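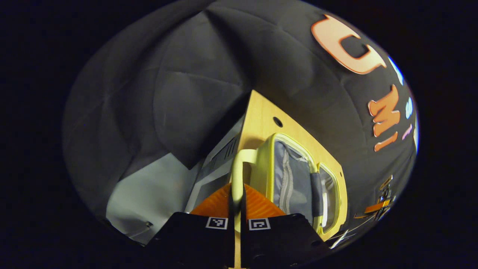
Abb. 7: Greiferfinger mit quadratischen Markern, dazwischen helles Holz

4.3 Vereinswechsel eines Spielers erfassen

Dieser Abschnitt beschreibt die Erfassung eines Vereinswechsels in der Spielerverwaltung Parer. Er gilt für Vereine, die am Spielbetrieb der Liga Flundarville teilnehmen. Leihgeschäfte werden in Abschnitt 4.4 behandelt.

Voraussetzungen

Der Benutzer verfügt über die Rolle „Passwesen“ oder „Vereinsleitung“. Die Abmeldebestätigung des abgebenden Vereins liegt als PDF-Datei vor. Bei minderjährigen Spielern ist zusätzlich die Einwilligung der Erziehungsberechtigten erforderlich.

Vorgehensweise

1. Öffnen Sie im Hauptmenü den Bereich „Kader“ und wählen Sie „Zugang anlegen“.
2. Geben Sie die Passnummer des Spielers ein. Stammdaten und bisherige Einsätze werden automatisch übernommen.
3. Prüfen Sie Namen und Geburtsdatum. Doppelnamen und Akzente sind wie im Ausweisdokument zu schreiben, z. B. „Henríquez, Aldana“.
4. Wählen Sie die Wechselperiode. Außerhalb der Wechselperiode steht nur die Option „Vertragsloser Spieler“ zur Verfügung.
5. Tragen Sie im Feld „Entschädigung“ den vereinbarten Betrag in Euro ein. Beträge über 2.000 Euro müssen von einer zweiten berechtigten Person freigegeben werden.
6. Laden Sie die Abmeldebestätigung hoch und klicken Sie auf „Zur Prüfung senden“.

Hinweis: Ein Vorgang kann bis zur Freigabe durch die Passstelle jederzeit zurückgezogen werden. Die Schaltfläche „Zurückziehen“ befindet sich in der Vorgangsübersicht.

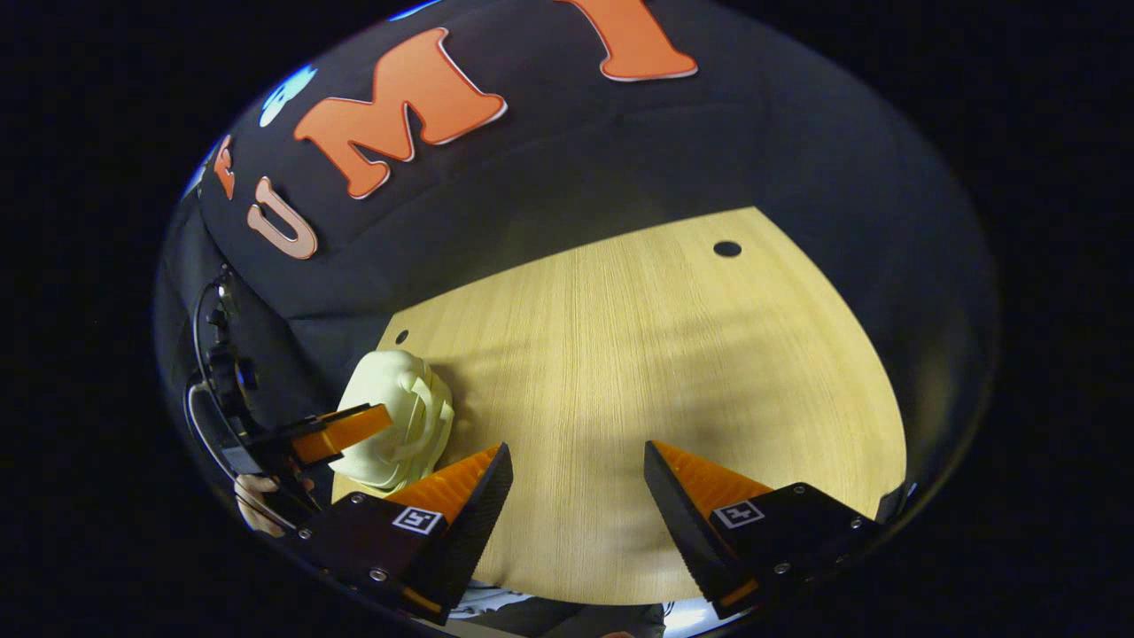 Nach dem Absenden erhält der Vorgang den Status „In Prüfung“. Die Bearbeitung dauert in der Regel drei Werktage. Vorgänge, die am Samstag eingehen, werden ab dem nächsten Werktag bearbeitet.

7. Rufen Sie nach Erteilung des Spielrechts die Kaderliste auf und weisen Sie dem Spieler eine Rückennummer zu.
8. Aktualisieren Sie den Spielberichtsbogen, sofern dieser für den kommenden Spieltag bereits angelegt wurde.

Achtung: Der Einsatz eines Spielers vor Erteilung des Spielrechts wird mit einer Ordnungsgebühr von 500 Euro geahndet. Maßgeblich ist der Status in Parer zum Zeitpunkt des Anpfiffs.

Fehlermeldungen

Meldung 208 „Spielrecht nicht freigegeben“: Der abgebende Verein hat die Abmeldung noch nicht bestätigt. Wenden Sie sich zunächst an diesen Verein.

Meldung „Passnummer unbekannt“: Der Spieler war zuvor in einem anderen Verband gemeldet. Verwenden Sie das Formular „Internationaler Zugang“.

Fachliche Rückfragen beantwortet die Passstelle, Frau Gisela Gaete. Für technische Störungen ist Frau Leanne Furnival zuständig.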